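Search this site Enter keywords Go

The shared laundry makes a return

When the Appiah building was converted into flats, the plans had a washing machine in every kitchen. The final version had none. The machines went into one room on the ground floor, next to the bike store, and the kitchens gained a full-width cupboard.

Adwoa Abubakari moved in two years ago with her son. She had never lived anywhere without her own machine and expected to miss it.

"I did for the first month," she says. "You have to think about which day you'll wash the towels. Then it's just Tuesday, and you go down with the bag."

Residents book through a sheet on the door. A wash costs £2 and the money pays for repairs. The room is open from 6 in the morning, and the early slots go first, mostly to people on hospital shifts.

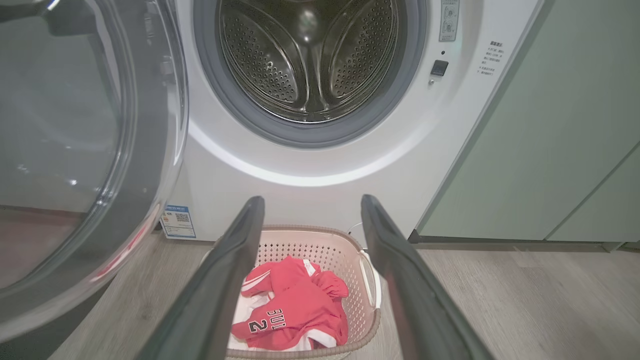

What it costs to run

Stevum, the housing association that owns the block, spent £600 on servicing last year. Its other block, Bundia House, has machines in the flats, and tenants there pay for their own repairs. Leaks through ceilings were the most common complaint at Bundia House in January.

Shared rooms have their own troubles. Socks go missing. People leave a finished load sitting and the next person has to decide whether to move it. At Appiah the rule is to wait ten minutes, then put it in one of the baskets on the shelf.

Drying is harder to settle. The ground floor has one small window, and wet sheets hung there in winter take two days. Stevum has asked for prices on a dryer. Abubakari would prefer a line in the yard, and has written to say so.

Last updated: 19th September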